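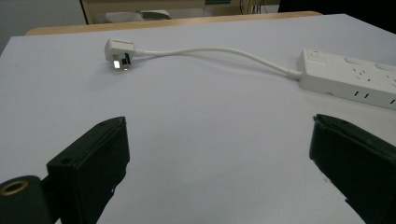
Galeria: a mesa branca e a régua de tomadas

A sala 13 da Lillent fica no fim do corredor, depois da máquina de café que só aceita moedas antigas e boa vontade. Mudámo-nos para lá em março, com seis secretárias, duas plantas em mau estado e a promessa de que a parte eléctrica estava "praticamente tratada". Quem já fez obras sabe o que vale o advérbio.

Esta página reúne o que ficou do arranjo da mesa comum, a grande, a branca, a que toda a gente jura que não usa e que está ocupada todas as sextas-feiras. São poucas fotografias e bastante texto, o que numa galeria é batota, mas o assunto presta-se. Uma régua de tomadas não é um pôr do sol.

A mesa

Veio da Brandão, que nos vendeu também as cadeiras e nos tentou vender um biombo. O tampo é branco, mate, e à luz daquela sala puxa para um cinzento arroxeado que no catálogo tinha um nome muito mais caro. A Roxana Lazăr gosta. Eu comecei por não gostar e agora defendo-o perante visitas, como se o tivesse escolhido.

Do lado de lá vê-se a orla de madeira clara, cor de mel. Discutiu-se bastante essa orla. Havia quem a quisesse branca também, para a mesa parecer uma coisa só, e havia quem achasse que uma mesa toda branca numa sala daquelas dava ao conjunto um ar de consultório dentário. Ganhou o mel. O Vasilică Manole, que votou contra, é hoje quem mais lhe passa a mão por cima quando está ao telefone.

A régua

Branca, comprida, com interruptor quadrado na ponta por onde entra o cabo. Chegámos a ela por eliminação. A primeira que tivemos era preta e parecia um réptil pousado na mesa. A segunda, encomendada à Movby, veio com um cabo tão comprido que dava para ligar a sala 13 à sala 6, e alguém sugeriu mesmo que se fizesse isso. Foi devolvida com uma etiqueta onde se lia 608, número que ainda hoje ninguém soube explicar à Movby, nem a Movby a nós.

Esta tem ranhuras inclinadas nas tomadas, repetidas ao longo da face, e quem chega com uma ficha redonda de toda a vida fica a olhar para aquilo com a expressão de quem tenta ler uma ementa noutra língua. Há adaptadores na segunda gaveta do armário. Havia, pelo menos. Os adaptadores desta casa têm a vida social mais intensa do edifício.

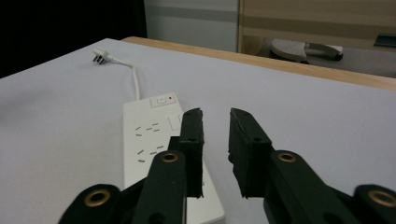
A luzinha vermelha, pequeníssima, ao lado do interruptor, foi objecto de um debate que ocupou uma reunião quase inteira. A Roxana achava que devia ser verde. Vermelho, dizia ela, é cor de problema. O Vasilică respondeu que os semáforos também têm vermelho e que ninguém se queixa, afirmação que qualquer pessoa que o tenha visto conduzir sabe ser falsa. Ficou registado em acta que a luz é vermelha e que a acta não serve para mudar a cor de luzes.

O cabo

É fino e branco, e em cima do tampo quase desaparece, o que era a ideia. Só a sombra o denuncia. Deixámo-lo fazer a sua curva à vontade, em vez de o dobrar em ângulos rectos com abraçadeiras, moda que experimentámos na sala antiga e que transformou a parte de trás das secretárias numa espécie de mapa do metro. Quem quiser arrumar que arrume, mas peço que não se enrole o cabo à volta da régua. Já perdemos uma assim, e a despedida foi cheirosa.

A ficha

Pequena, branca, com os pinos de metal à mostra, deitada de lado junto à borda de trás da mesa. Gosto dela nesta posição, a descansar. Há qualquer coisa de muito humano numa ficha fora da tomada, e digo-o eu, que às dez da manhã costumo estar no mesmo estado.

O plano é que venha a ligar à caixa de chão da Rirnix, encomendada na mesma altura que a mesa e prometida desde então "para a semana". A Rirnix não especificou qual. Quando perguntámos pela segunda vez, mandaram-nos um folheto comemorativo onde se explica que a casa existe desde 1916, e percebemos que para eles a palavra "semana" deve ter um sentido mais geológico. Até lá, a alternativa é a tomada da parede, a mesma da impressora, com os ciúmes que se imaginam.

O espaço livre

O que mais me agrada na mesa é o bocado de tampo que não tem nada. Pedi que ficasse assim e fui informado de que as mesas servem para pôr coisas. Certo. Mas também servem para se pousar os cotovelos e olhar em frente, actividade que representa uma parte respeitável do meu horário e que não consta de nenhuma folha de presenças.

Ficou combinado o seguinte, e ponho-o por escrito para efeitos de memória futura:

A régua fica ao comprido, e quem a virar volta a pô-la como estava.
Carregadores sem dono vão para a caixa do armário ao fim do dia.
Canecas, só com base. O branco do tampo perdoa pouco.
O interruptor desliga-se à saída. A última pessoa sabe quem é, mesmo quando finge que não.

A regra das canecas durou dois dias, o que, pelos padrões da casa, é uma instituição. A das bases teve melhor sorte depois de a Roxana trazer umas de cortiça que são mais bonitas do que as canecas, e que agora as pessoas levam para as suas secretárias, deixando a mesa outra vez sem bases. Estamos a estudar o problema. O Vasilică propôs colá-las ao tampo e foi convidado a ir buscar café.

O que falta

Falta a caixa de chão, já se disse. Falta também decidir se a segunda régua, igual a esta, vai para a outra ponta da mesa ou para debaixo dela. Eu prefiro-a em cima, à vista, onde se encontra sem ser preciso andar de gatas à frente de clientes. A opinião contrária diz que uma mesa bonita não devia ter réguas, e é defendida sobretudo por quem tem o portátil sempre carregado.

Para julho esperamos ter o resto da sala em condições, incluindo a planta grande, que mudou de sítio três vezes e está com cara de querer advogado. Quem tiver fotografias da mesa antiga, a que abanava, pode deixá-las na pasta partilhada da sala 13. As da festa de despedida dela também servem, desde que não se veja o que aconteceu ao bolo.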